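Lindgren bench rules pack, hand-held gripper edition
Review, 2024-02-26

Bought the pack for our Cludlow room. 11 rules on a card, a longer booklet, tape for the table. Quick notes, between sessions.

Setup rules first. Good. Tape at the front corners, cables off the front of the table, stands marked yellow and black. Took no time to folow.

Messy stuff gets its own rule: keep it in a tray or cup. We do sauce-type jobs so I care about this one.
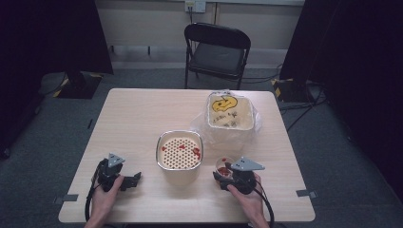

What I'd change

Cable rule is thin. Says "keep clear", no word on slack. We wrote our own.

Finger check is the best page. Look at both fingers before each take, screw holes, inner faces, then open wide over bare table. Do it every time, even when your in a rush.
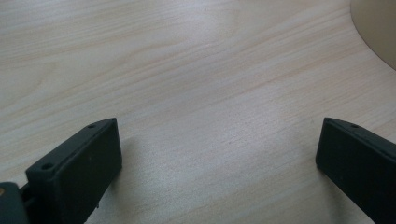
Glare gets one line in the booklet and needs a page. Shiny wood top, overhead lights, bright patch right where you work. Matte cover maybe? Asked Lindgren, no reply yet.

Booklet is 117 pages. Too long. Card is enough for most days. 4 stars, would buy again for the Prolatstead room.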